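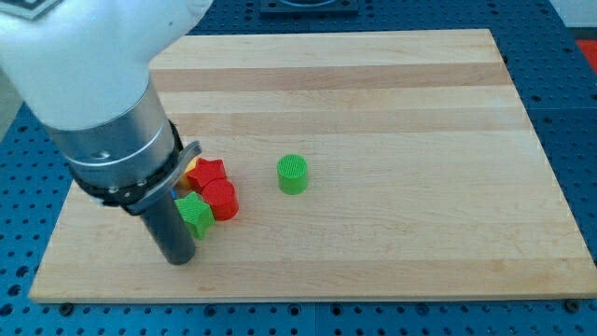 Light wood board on the blue worktable.

Guides > Live Shows > Hotora Pedal Looper > Part 3: Setting up for a gig

I've played 14 shows with my Hotora now, so this part is the one I care about most! Do it at home first, with the amp turned down.

1. Plug your guitar into INPUT and run OUTPUT to the amp. The amp stays off for now.
2. Connect the power supply and wait for the 2 green lights.
3. Hold the left switch for 3 seconds to open the set list.
4. Load your songs in order. You get 7 slots per bank – I leave the last one blank for the encore.
5. Turn on the amp, play a chord, and bring LEVEL up slowly.

Note: If the loop drifts away from your drummer, tap the tempo in again between songs. I do this at pretty much every show (our drummer gets excited, and so do I).

Caution: Never pull the power while the red light is blinking. I lost a whole bank that way in December, right before we opened for Rullutum.

Related
Using the Akolgo footswitch
Stage volume for small rooms
Prato cable check
Saving and naming banks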